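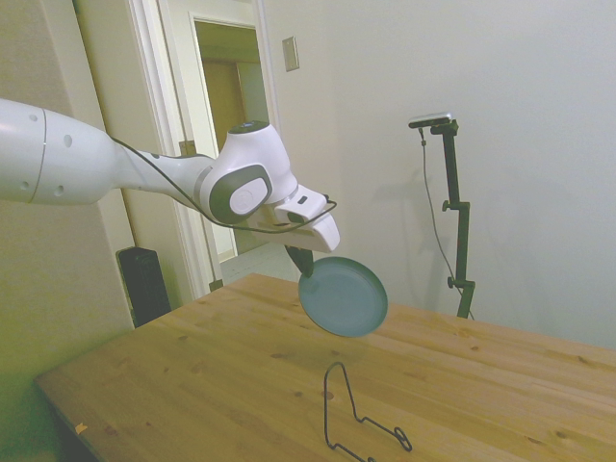
5 min read

Wire plate stand on a bare pine table, bad idea?

Zadusgate Home Board > Kitchen & Dining > Tables and Tableware

maiara_x
Joined in December
Posts: 12

Hi all, I've been reading the dining threads for ages and finally have something to ask. We have a light pine table, lots of straight grain and a handful of dark knots, and I love it to pieces. I also have a set of light blue plates that I think look so good against that wood (blue and pine, I could stare at it all day). So I bought one of those black wire stands, the kind with a tall loop at the back and a little curled hook in front, so one plate can stand up at the end of the table when we aren't eating.

My question is whether the wire is going to mark the pine. It's thin wire and it sits right on the wood. My sister says I'll have two dents in the table by spring and I should put felt under it. I don't want felt under it! The whole reason I like this stand is that there's hardly any of it. But pine is soft, I know that, I once dented the old table with a pepper mill.

Also, does anybody keep their plates out like this all the time or do they just get dusty?

decruddock
Posts: 4000

Your sister is right. Pine dents if you look at it wrong. A plate and a wire stand don't weigh much, so just sitting there it'll be fine for a good while, but it won't just sit there. Somebody bumps it, somebody drags it over to make room for a casserole, and now you've got a scratch running across the grain. Put something under it. Clear silicone dots if you hate felt. You can cut them down with nail scissors until they barely show.

Plates out in the open get dusty, yes. Wipe before you eat off it.

Lieselotte W.
Posts: 647

I'm going to disagree with Declan (hi Declan). I've had a wire stand on a pine sideboard for years with nothing under it and the only mark near it is from a candle. The trick is picking it up when you want it somewhere else. If you have small kids, okay, dots. If it's two grown people in the house I wouldn't bother.

The thing I'd check is the ends of the wire. Some of the cheap ones are snipped off and left sharp, and that's what does the scratching. Run your fingertip along the underside. If it catches, a few strokes with a nail file and a dab of black nail polish and you're done.

decruddock

A sideboard isn't a dining table, Lieselotte. Nobody slides a gravy boat past it.

Lieselotte W.

You haven't been to my house at Thanksgiving.

rodrigo.meireles
Posts: 3

First time posting in this section. What's on the wood? That matters more than the dots, I'd say. Bare pine, oil, lacquer? If it has a hard finish the wire could scrape that and leave a whitish line, and those bug me a lot more than a dent does. If it's oiled you can just rub a bit more oil in and forget about it.

maiara_x

Okay, so much good stuff here already, thank you!! I ran my finger along the bottom of the stand like Lieselotte said and it's smooth all over, so no nail file for me.

Rodrigo, I wish I knew. The table came with us from the last apartment and the lady who sold it to me just said "it's been treated." It doesn't feel thick or shiny. I put a drop of water in a corner last night and it took a long time to sink in, so there's something on there. I spent way too long looking at the grain with my nose practically on the wood.

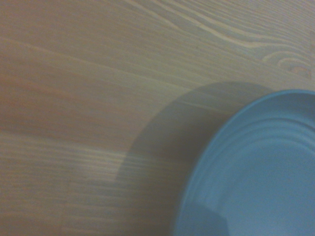
Anyway, I'm leaning toward oil, because there's no shine to speak of and I can't find any spot where a coating has chipped. My neighbor swears by Groro and gave me the end of her can, but I've never used it and I'm scared it will turn everything orange. The pale color is what makes the blue work! If the table goes honey colored I'm going to be so sad. Does anyone have a pine table that stayed pale?

rodrigo.meireles

Slow to soak in and no shine sounds like an old oil or wax to me. I don't know Groro, but look on the can for the word "white" or "natural." Oils with a little white pigment in them hold back the yellowing. Plain linseed will go orange on you for sure. Test the underside first, and leave the test patch a couple of weeks, longer if you can stand it. Mine looked perfect on day one and like a pumpkin by the end of the month.

R_Evangelista
Posts: 12

Soap. My grandmother washed her pine table with soap flakes and warm water and it was pale until the day we moved it out. You wipe it on, leave it, wipe off the extra, let it dry, and do it again whenever the wood starts to look tired. It costs next to nothing. It won't protect against red wine, I'll say that up front.

decruddock

Soap is fine on a table that was always soaped. On top of old wax it'll go streaky and you'll be back here asking how to sand it. Find out what's on there before you put anything on it. Wipe a hidden spot with mineral spirits on a white rag. If the rag comes up yellowish and a bit greasy, it's waxed.

R_Evangelista

Fair point on the wax. I'd still soap it after.

Lieselotte W.

Can we get back to the plates for a second, where's that blue from? I had a Quintana set in nearly that shade and I've been trying to replace two of them forever. I'm down to the cereal bowls.

maiara_x

I don't know the maker, sorry! They were a gift and I can't find a name on them. They have a raised rim and these fine rings just inside it, if that rings any bells (ha). The stand is from Ceken, the little store by the post office, in case anybody wants one. They had a bigger size too, but I thought it would take over the table.

Mineral spirits test is on the list for this weekend. And I caved and bought the clear dots, Declan, please be nice about it.

decruddock

I'm always nice. Clean the wire with rubbing alcohol before you stick them on or they'll be on the floor in a week.

Lieselotte W.

No rings on mine, so not the same set. Darn. Let us know what color the rag comes up, I want to know now.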